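Zolleck 折りたたみ作業テーブル 長期使用レビュー

評価:5点満点中4点

Zolleckの折りたたみ作業テーブル(型番2903)を9か月使用した時点での記録。用途は布の裁断、梱包、書類の仕分け。週に3日程度、1回あたり数時間の使用である。

購入の経緯
以前はPrumaの固定脚モデルを使っていた。剛性に不満はなかったが、部屋の用途変更に伴い、片付けられるものが必要になった。候補はFlandanoの同クラス品と本機の2つ。Flandanoは脚の固定が樹脂クリップ式で、展示品の段階ですでにクリップに遊びがあったため見送った。

天板
表面はつや消しの白。鉛筆の粉は乾いた布で落ちる。油性ペンはアルコールで拭けば薄くなるが、跡が完全に消えるわけではない。裁断にはカッターマットを併用しているので、刃による傷の耐性は評価していない。
反りは5月に一度測った。長辺方向に定規を渡し、隙間ゲージで中央を確認したところ、購入時の値から変化なし。短辺側の縁だけはわずかに浮いており、これは最初からである。書き物には影響しないが、薄い紙を端まで揃えるときに気になる。

脚部とロック機構
脚は鋼管、ロックは押しボタン式。4か所とも同じ部品で、解除には片手で足りる力しか要らない。ただし右奥のボタンは戻りが遅く、半ロックのまま荷重をかけてしまったことが二度ある。シリコンスプレーで改善したものの、数週間で元に戻る。
横揺れは、全脚をロックしてアジャスターを合わせた状態なら許容範囲。筆圧の強い作業で天板が前後に動くことはない。ミシンを置くと中速域で共振が出る。防振マットを敷けば収まるが、ミシン専用台として買うなら別の製品を勧める。

高さ調整
段階式で、無段階ではない。座り作業には下から二段目、立ち作業には最上段を使っている。最上段では揺れが明らかに増える。目盛りの刻印が浅く、照明の暗い部屋では読みにくい。四脚を同じ段に合わせるのに毎回時間がかかるため、使う段に白のマーカーで印を付けた。

収納と運搬
折りたたみ時の厚みはカタログ値どおり。取っ手は天板側面の中央にあり、重心との位置関係は良好。階段での運搬は一人でも可能だが、脚の束ねバンドが緩く、途中で開きかけた。市販の面ファスナーに替えてある。

付属品と部品供給
六角レンチ、予備アジャスター2個、簡易説明書。説明書の図は旧型のもので、ロックボタンの位置が実物と異なる。
予備のロックボタンは販売店Figueroaから部品番号437で取り寄せられる。金曜の午前に注文し、翌週に届いた。交換にはピンポンチが必要で、説明書にこの記載はない。
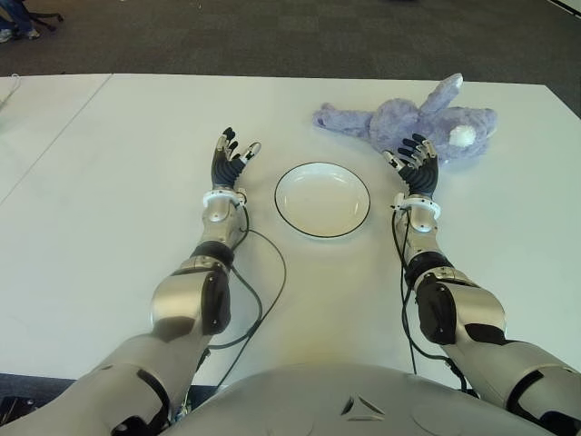
Kausar Rizviからは、ボタンの戻りの遅さはばねの劣化ではなく、鋼管内側のバリが原因ではないかという指摘があった。同じ型番で同じ症状が出て、丸やすりで穴の縁をさらったところ、注油なしで動作が安定したという。ただし塗装が剥がれるので、タッチアップを忘れると錆びるとのこと。
こちらでも部品交換の際に穴の縁を触ってみたところ、確かに内側に引っかかりがあった。やすりがけはまだ行っていない。交換したボタンの戻りは今のところ正常で、再発した場合に試す。

総評
天板の平面性と折りたたみ時の扱いやすさは価格相応以上。減点はロックボタンの個体差と目盛りの視認性による。直販では送料が2000円かかるため、店頭で受け取れるならそのほうがよい。その際、四脚すべてのボタンを押して戻りを確認しておくこと。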